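Folding in the sunny room

8 May 2023

So the dryer finished at the worst possible time, right when I'd sat down with a coffee, and I did what I always do, which was carry the whole load to the back bedroom and dump it on the bed. I used to fold on the couch. Then I'd get distracted, and things would sit there until somebody sat on them. The bed is better! You can't go to sleep with a pile of laundry on it (well, you can, I have, but you wake up with a sock on your face).

The back bedroom gets the best light in the house, and that's half the reason I like it in there. The other half is the quilt. I bought it at the Pladness church sale for 15 dollars, and I still think whoever priced it was having an off day. It's every color you can think of, big splashy flowers, and all that curly stitching that makes it puff up. My bedroom at home growing up was beige on beige, so maybe I'm making up for lost time.

The whites are what I wanted to talk about, though. I've been so bad about whites. For years I threw them in with everything else and then wondered why they came out the color of dishwater. A couple of months ago I finally started doing them separately, warm wash, with a scoop of the Flitton powder, and no fabric softener at all. I was skeptical about skipping the softener (I love that smell), but my towels soak up water again and I've quit missing it.
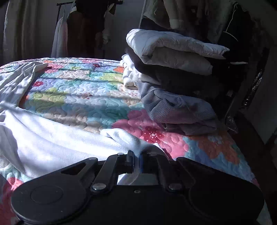
My folding method isn't fancy. I pull one piece out of the heap, find a corner, give it a shake and lay it as flat as it'll go before I start. If I skip the flattening I end up with a lumpy little bundle that won't stack, and then the linen closet door won't shut, and then I'm mad at the closet. Smaller things get folded in thirds, bigger ones in half and then in half again. Fitted sheets I roll into a ball and hide behind the good ones. I've watched a video on the proper way at least 50 times and my hands just won't do it.

I did order 2 of those Didik shelf dividers for the closet, the wire kind that slide on from the front. They haven't come yet. I'm hoping they'll keep the pillowcases from sliding into the washcloths, and I'll post about them in June once I've lived with them a bit.

Anyway, my coffee was stone cold by the time I got back to it. I drank it over the sink and put the towels in next.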